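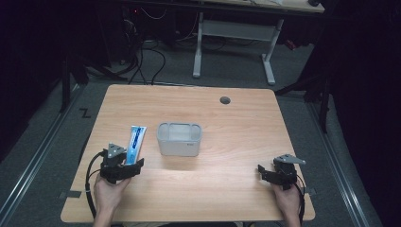 Toothpaste and a divided plastic box on the sorting table.

The woman who runs the packing room at Prallenham has been putting toiletry kits together for 13 years. The kits go to people who arrive at the shelter with nothing, and her room fills the boxes. She agreed to talk between deliveries.

"Toothpaste goes in first," she said. "It is the longest thing in the kit, so everything else gets placed next to it."

The boxes come from a supplier called Skalteo. She likes them because the plastic is clear enough to tell what is missing without picking the box up. Before that the kits went out in drawstring bags.

"With the bags, people had to dump it all out on the bed to find a comb," she said. "A box with a divider can sit by the sink. The tube stands up on one side and the small things stay on the other."

Her target is 1000 kits by the end of October. She would not say whether they will make it. Soap has been slow to arrive, and Cotico, the store that gives most of the washcloths, has cut back to one drop-off a month.

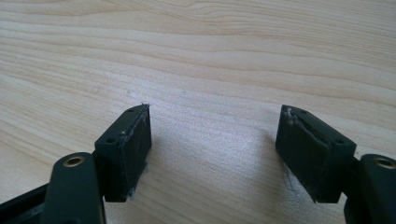 The table was her own choice. The old one was a folding table with a white top, and she said white toothpaste caps and cotton swabs disappeared on it. She wanted wood, something light with the grain showing. The fine wavy lines run most of the way across, and she says a dropped cap is easier to spot against them. She wipes the top down with a damp cloth at the end of each shift and uses no polish.

"Polish gets on the boxes," she said. "Then you have to wash the boxes."

Asked what she would change, she mentioned shelves first, then the toothpaste itself. Travel tubes run out in 4 days if a family shares one, so she asks donors for full size.

"Bring the big tube," she said. "And leave it out of the carton. We just end up flattening cartons all afternoon."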